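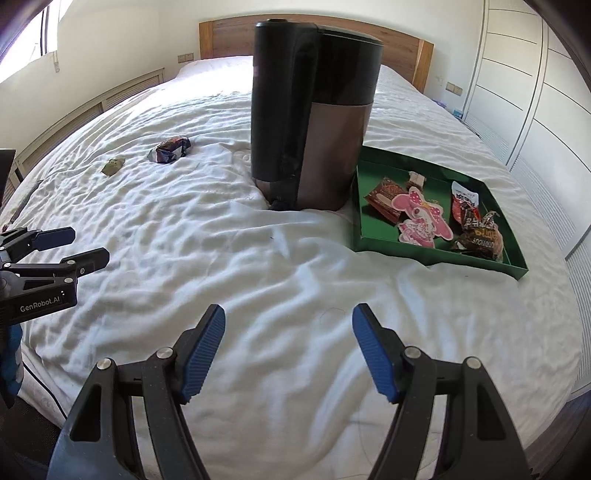 **Kamil Sokol**, course instructor, Weststead

## Notes 3: Reviewing a hand-held gripper kit

Before we compare offers, please look at the fingers. Each kit in this review has two fingers with blue textured pads. The pad is the part which touches the object, so ask the seller for the price of spare pads first.

A bed is a difficult surface. The sheet is soft, and small wrapped sweets have little height for gripping.

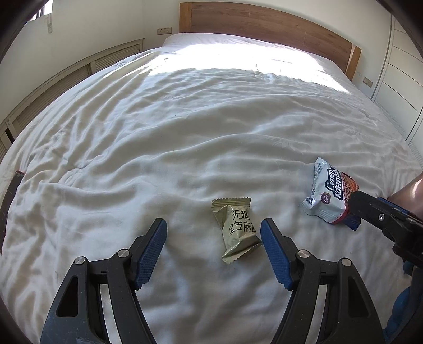 Foil packets with crimped ends are a good test. Try the end first, then the middle, and write down both results.

For your review, make 14 tries per object and give:

- opening of the fingers
- comfort of the handle
- price of 2 spare pads

Send it to Bimla Singhal before August.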